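In Defense of the Cloudy Pickle Jar

My mother-in-law, Remedios Gatchalian, has been making pickles in the same corner of the same kitchen for longer than I have been alive, and I would like to spend a few paragraphs of your time defending the way she does it, because I have been reading a lot of pickle advice lately and almost all of it seems to be written by people who are frightened of their food.

I should say up front that I am talking about fermented pickles, the kind you make with salt and water and patience, and not the vinegar kind that you pour hot over the cucumbers and put in the fridge. I love those too! I make them every July when the little cucumbers come in faster than we can eat them, and I would never turn one down on a sandwich. But a vinegar pickle tastes the same on the third day as it does on the thirtieth, more or less, and a salt pickle is a different thing every time you open the lid (which, yes, I do far too often, and I have been scolded for it).

The complaint I keep running into is that a good brine should be clear. I saw a jar at the fall market in Billano, very handsome, with a ribbon around the neck and a sprig of dill standing up straight like it was having its portrait taken, and the brine was as clear as tap water. I bought it. It was fine. It was crisp and salty and a little bit sour, and I finished it over a week and never once thought about it while I was away from the refrigerator.

The jars at Remedios's house go cloudy by the end of the first week. The garlic sinks, a fine white powder settles over the shoulders of the cucumbers, and by the time they are ready the whole thing looks like dishwater, I will admit that freely. And then you bite into one and it is sour all the way to the middle, with that deep, almost buttery tang behind it, and you end up standing at the sink drinking the brine out of a coffee cup.
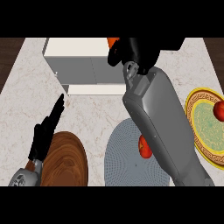 Is a cloudy brine safe to eat from? In a salt-fermented pickle, cloudiness is a normal part of the souring, and what should worry you is a rotten smell, slimy or mushy cucumbers, or fuzzy mold on top, any of which means the batch goes in the trash.

I do throw batches out, by the way. I lost a whole one in August when I went away for the weekend and left the jar in the warmest spot in the house, with two cucumbers poking up above the brine like a pair of curious frogs. I was sad about it for the rest of the day and then I bought more cucumbers. I think we would have more good home picklers if we talked a little more cheerfully about the batches that go wrong, so that a beginner's first soft pickle didn't feel like a judgment.

Now, about measuring. Remedios does not weigh her salt, and I do. We have had this out over many cups of coffee. She goes by taste, and her hand has had a lot of practice, but mine hasn't, and I don't think it is very kind to tell a new cook to "just feel it" when there is a perfectly good scale in the drawer. I use 1000 grams of water and weigh the salt to go with it, and I write it on a strip of tape on the lid. So I am on her side about the cloudiness and very much against her about the scale, and she knows it, and she still sends me home with a jar.

What bothers me more is all the gear. There are special lids and weights and little pumps now, and I have owned a few of them, and they work well enough. But I meet people who have been meaning to start for two years and are still deciding which lid to buy. A clean jar, a smaller clean jar to hold things down, a plate underneath for the drips. Keep everything under the brine, keep it out of the sun, and loosen the lid once a day so it doesn't spit at you.

If you have a Tuesday evening free and a few pounds of small, firm cucumbers, start then. Trim the blossom end off each one, put in more garlic than seems polite, and taste one on the fifth day even if it isn't ready. Mine from last week are still only half sour, and I have already eaten four of them.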